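Two Jaws, One Ball, and a Great Deal of Clutter

When the controls group at Tremenport set out to compare gripper controllers in simulation last October, the first argument was over the table. Kausar Qureshi wanted a bare one. Daniyal Memon, who had to defend the results to the people buying the hardware, wanted objects that get in the way. Memon won, and the test was built on a surface where the arm must work past things much larger than its target.
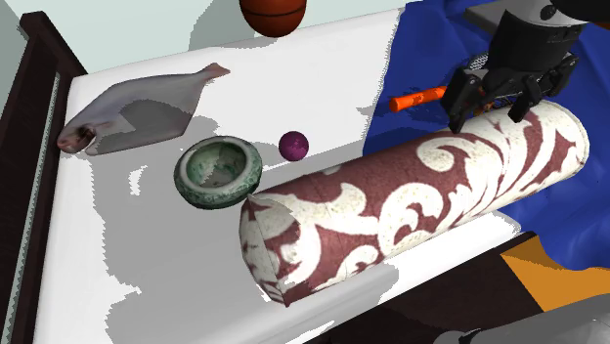
Why run a gripper comparison in simulation at all? Repeatability: every controller can be given the same starting state, down to the last joint angle, and any difference in the outcome belongs to the controller.

Two controllers were on trial. Claltus closes the jaws at a fixed speed and stops when the estimated force crosses a threshold. Fuver adjusts the closing speed continuously from the position error of each finger, and needs more tuning before it does anything useful. Both drove the same parallel-jaw hand on the same arm. The group logged 1778 attempts with Claltus and 1589 with Fuver; the gap came from a batch of Fuver runs thrown out after Hina Orakzai found a wrong friction value in the settings file.

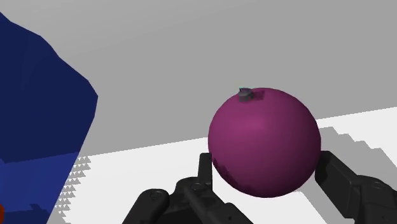
Contact is where the two differ most. A parallel jaw is a poor match for a sphere, as flat pads meet a curved surface over a very small area and any vertical offset tends to push the object up or down. With the pads low on the ball, as they are with the purple one between the fingers here, the closing force has an upward component that friction must cancel. Claltus handles this badly at high closing speeds. Its threshold trips on the first spike of contact force, sometimes before the second finger has settled. Fuver slows down earlier and centers the object better — at the price of a longer cycle.

The views matter too. Rafia Farooqui set up a close view near the fingers and a wide one that takes in the arm. The close view is good for judging pad position and poor at showing what the elbow is doing. The wide view has the opposite problem. Farooqui scores every disputed grasp from both and records the two scores separately.
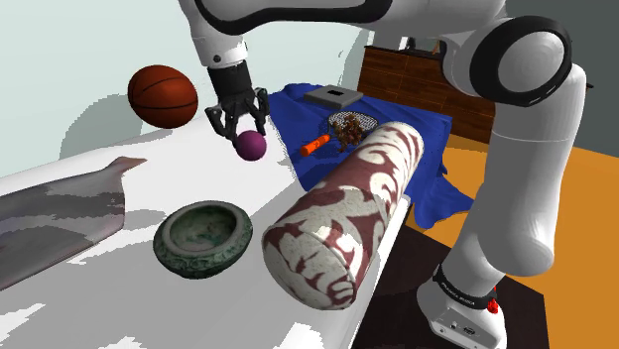
Wide view, with the purple ball held at the fingertips above the white tabletop.

Sang-wook Shin, who maintains the simulator, is cautious about reading too much into the totals. Rigid contact models overstate how sharply force rises, he says, and that works against any controller that relies on a threshold. He reran a subset with a softer contact setting and Claltus recovered much of the lost ground. Fuver barely changed.

The group has kept both. Claltus is the default for boxes and other flat-sided parts, with the closing speed limited. Fuver is used for round objects, where the extra 3 seconds per cycle are accepted. A third controller, Major, goes onto the same table next, starting with 6 grasp heights and the softer contact setting.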